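Aoun workshop reopens its benches for shared use

Tuesday, September 11, 2018

The joinery workshop at Aoun has put its light wooden benches back into general use after a refinishing job that took up most of the summer. The building dates from 1925 and has room for 20 bench users at a time. Work on the tops was carried out by Brukero, a local firm, at a cost of 2000 pounds.

Each top was scraped back, sanded and given a thin matte finish. Severino Mateos, who led the work, said a thicker coat had been ruled out early on. "A hard gloss looks well for a month and then chips at the edges," he said. "This one can be patched in an afternoon."

Pale wood shows marks quickly, and users are asked to deal with them on the same day. Graphite and similar smudges should be lifted with a soft rubber first, then wiped with a damp cloth and a drop of mild soap or shampoo. Scouring powder and solvent are not allowed on the new finish.

Bench top and shampoo bottle at Aoun. 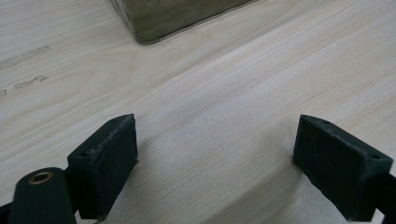
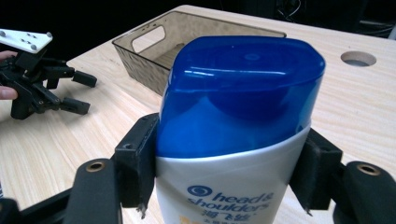
Loose boards may be left on the benches during a job but must go back in the rack at closing time. Bottles and tins are to be kept upright with their caps shut. Glue pots need a tray under them.

Mercy Mussa, who handles bookings, said 200 people had asked for bench time before the doors opened. Evening places are full until the end of the month. Daytime places can still be had by calling in at the front desk, where a copy of the cleaning notes is also available.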